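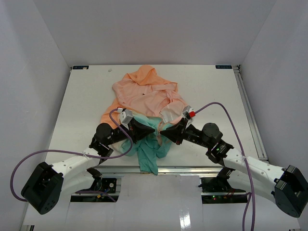

I own 30 summer tops and I wear four of them. I know this because last July I dumped the whole drawer onto my bed in Trultadport, in a heat wave, with the fan going, and made myself try on every single one before dinner. It took until almost ten and I ate cereal.

My four survivors were all bright. The rest were gray, navy, or that sad oatmeal shade I keep buying because it "goes with everything" (it goes with nothing, it makes me look like I have the flu). So this year I decided to let color in on purpose, and I went to see Ottavio Zuccaro, who has been dyeing clothes in the back of his shop, Guerra, since long before I knew what a mordant was.

Ottavio has opinions! He thinks most people pick summer colors by looking at the sky when they should be looking at their own front steps. What color is the light where you actually stand around and talk to people? On my street it's yellow and kind of dusty, and he said cool pastels would die in it. Then he handed me a rust-colored shirt I would never have touched and I wore it home.
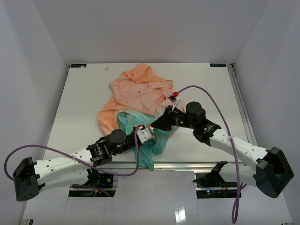 The big lesson of the afternoon was about fading. I've always treated it as a disaster, and he treats it like weather. A cheap bright tee is going to lose its punch over a summer of sun and washing, so buy it a notch louder than you want it and let it come down to you. I tried this with a pink sundress from Wullero that frankly scared me in May of last year, and by the end of the season it was my favorite thing in the closet.

He's also fussy about washing, and I've mostly caved. Cold water, inside out, short cycle. Dry in the shade. No dryer for anything thin, even when you're in a hurry - especially then. I do still cheat with socks.

If you'd like to try dyeing at home, start with something you don't love. I used an Uvamov kit and an old pillowcase, and the pillowcase came out a blotchy green that my sister now requests when she stays over. Wear gloves. Wear the gloves the whole time, including for the rinse, or you'll be explaining your fingernails at work for a week like I was.

Guerra runs its dye afternoons again this summer, and there's a waiting list, so call ahead. I'm signed up for the July one with a bag of oatmeal tees and a strong feeling about orange. My sister's bringing a tablecloth.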